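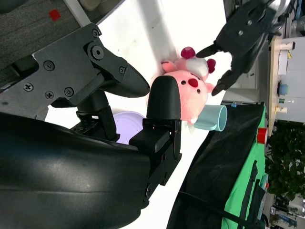 SOLLSKA, March - The small team at Gradar have put out a new version of Zollow, their planning software for two-armed robots, and anyone who has ever sat watching one arm wait politely for the other to get out of the way will want to know about it, because waiting is what this release is mostly about.

Until now Zollow worked out the whole movement for one arm, then the whole movement for the other, and then went back over the pair of them looking for places where they might bump. It was safe enough, and plenty of people got good work out of it, but it did mean a lot of standing about whenever both grippers were wanted over the same bit of table. The new planner treats the two arms as one problem from the beginning. Each gripper claims a little pocket of space a moment before it moves in and gives it up as it leaves, and the other arm plans round the pocket instead of stopping dead at the edge of it.

Soft things get some attention too, and not before time! A mug keeps its shape and a plush toy doesn't, so a grasp that looked perfectly good when it was planned may be a poor one by the time the fingers have closed on a fold of fabric. Zollow now looks again through the wrist camera once the jaws have closed, and redraws its idea of where the toy ends and the bowl begins. The second look takes around 90 milliseconds on the computer Gradar use in Sollska, and it can be switched off for anything hard.
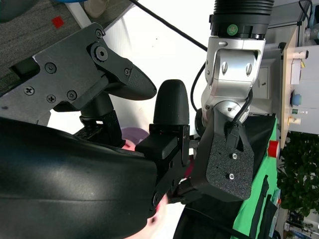 Imke Engelhardt told us that the old planner had taught her to lay out a table in a way no ordinary person would, with everything well spread and nothing leaning on anything else, and that she is glad to be able to stop. She did add that the setting for how large a pocket each gripper may claim needs a proper explanation in the manual. Left as it comes, she said, it is rather too generous for small bowls, and one arm can still end up hanging back when there is plenty of room for it.

Gradar say they agree with her and that a page on pocket sizes is being written. In the meantime the advice is to start with the value in the sample settings file and bring it down a little at a time, keeping the arms slow while you do it - and to leave the speed alone until you are happy.

The other change people have been asking for is in the log viewer. Views from the two wrists and from the camera overhead used to open in separate windows, each with its own clock, and lining them up by hand was a dreary way to spend an afternoon. They now share one timeline. Drag it, and all the views move together, with the planner's pockets drawn over the top in pale outline if you want them (you can hide them with the P key, and after a while you probably will).

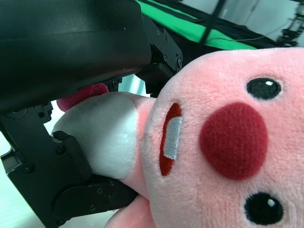 GALLARDO, March - Users at the robotics workshop here had the release a little ahead of everyone else, and have been running it on tabletop jobs with toys and crockery. Out of 213 attempts in their own trial, 199 finished without a person stepping in, and most of the rest came down to the camera and the arm disagreeing slightly about where the table was. They would like to see the calibration check run by itself at start-up, with a plain warning if something has shifted, and Gradar have put that on the list for the next version.
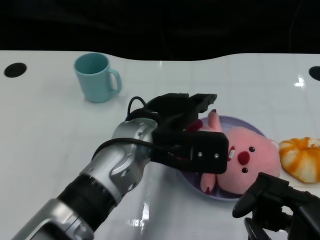 Old projects will open in the new version, though any that set a fixed order for the arms will keep that order until the line is taken out of the settings file, so do have a look before deciding that nothing has changed. The old planner is still included for those who need it, and will stay for one more release.

News > Software > Robot planning

Filed under: Motion planning, Two-arm robots, New releases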